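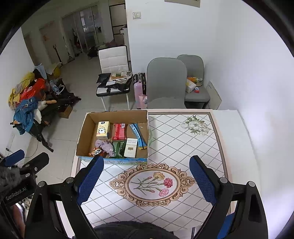 Plarndale Residents' Club -- Parcels and Packing Group

11 March 2020

The Plarndale Residents' Club has a new home for its parcels, and it is a dining table. The packing group moved into the front room of the Kemavura building this month after the storage closet downstairs was given over to bicycles, and it has been filling cardboard boxes there on a flowered tablecloth ever since.

The tablecloth came with the room. It has carnations in an oval frame as ornate as anything in a museum gift shop, peonies or possibly roses off to one side (the group is split), and a diamond pattern over everything else. A motion to replace it with something plain was raised at the September meeting, when the room was only a proposal, and was defeated without a second. It wipes clean, and the members have grown used to it.

The boxes go to former residents who have moved away for work or study and have let it be known that they miss certain snacks. The club sent out 300 of them last year. The target for this year is 600, a figure chosen at the end of a long meeting by people who wanted to go home.

What goes in has not changed much. There are tissues, in a packet with a bear on it. There are snacks in red wrappers and green wrappers, and a small orange package with a panda on the front that is by some distance the most requested item on the list. Something soft usually goes in as well, lavender in the current batch, on the theory that it stops the rest from sliding around. Long thin packets are laid in diagonally, as they will not go in any other way, and several members have tried.

The boxes themselves are secondhand. Guerreiro, the grocery on the corner, saves them behind the counter, and so they arrive already printed with whatever they used to hold. Last month's had cartoons on them. One recipient wrote to say she had been very excited about the contents advertised on the outside, and a little less so about the contents. The club has replied with an apology and a second panda.

There is the question of weight. Drilgate Couriers, which collects from the lobby, charges by the kilo and rounds up, and the club has learned to respect the 5 kilo line. Anything over it costs as much as the contents. A member brought in a bathroom scale to help with this, but it gives a different answer depending on which tile it stands on, and for now the group lifts each box and has a discussion.

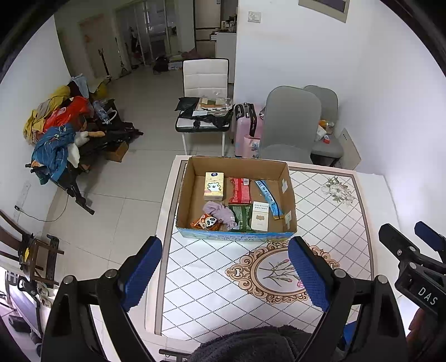

The room is also used for other things, and the club asks members to bear this in mind. Coats, bags and shopping should go on the hooks in the hall. The chairs are meant for sitting on, a use that has become rare. At the last session there were papers on one seat and a bottle on another, and two members ate their lunch standing up beside perfectly good upholstery. Suitcases may be left by the wall for the length of a session but not overnight, even pink ones, and even if the owner is only upstairs.

Gift bags are a separate matter. The club does not pack gifts on behalf of members, however nicely the bag is decorated, and cannot be responsible for anything left next to the parcels in the hope that somebody will take the hint. One birthday present has already traveled to the wrong city this way. It was well received there and has not been returned.

Anyone who wants to add an item to the standing list should write it on the sheet in the lobby, with the size and the name of a shop that sells it. "The crunchy ones" is not enough, and has now been written on the sheet by three different people who turn out to mean three different things. Glass jars are still not accepted. Neither is soup -- the member concerned knows why.

The next packing session starts at 2 in the afternoon, once the room is free, and should be over by 5. Bring tape if you have it. The club owns one roll, and the end of it was last seen in February.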